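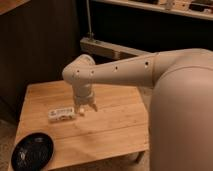
Read this section before you connect the Plamomeck door chime for the first time. The chime has two parts, a push button for the outside of the door and a receiver that plugs into a wall outlet indoors. Open the button on a table where small parts will not roll away. A light wooden tabletop like the one shown, with a small white box lying flat on it, is fine for this. Keep the screws in a cup until you reach step 6.

Print this page
E-mail this page

3. Setting Up the Chime

3.1 Pairing the button

1. Slide the back cover off the button and put in the battery, plus side up.
2. Plug the receiver into an outlet indoors. The light on the front turns green.
3. Hold down the VOLUME key until the light blinks.
4. Press the door button once. The receiver plays two notes and the light stops blinking.
5. Close the back cover. It should click on both sides.

Note: If the light goes on blinking, unplug the receiver, wait until the light is out and go back to step 2. Receivers marked Model 884 have the VOLUME key on the left side — on all other models it is underneath.

3.2 Mounting the button

6. Hold the back plate against the door frame and mark the holes with a pencil.
7. Drill the holes and fasten the plate with the screws supplied. On brick, use the Ruvetti wall plugs from the parts bag.
8. Press the button onto the plate.

Caution: Do not mount the button on a metal door. Range in open air is 300 feet, and metal will shorten it. Inside a house with thick walls, expect 200 feet or less.
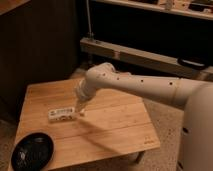 Fig. 2. Small white package, flat on the tabletop.

3.3 Choosing a tune

Press the TUNE key to hear the next tune. The last one played is stored. Tunes are kept during a power failure, but the volume goes back to medium and has to be set again.

Caution: Do not plug the receiver into an outlet that is controlled by a wall switch. With the switch off, the chime will not ring.

For spare buttons and plates, ask your Mastora dealer.

E-mail this page
Print this page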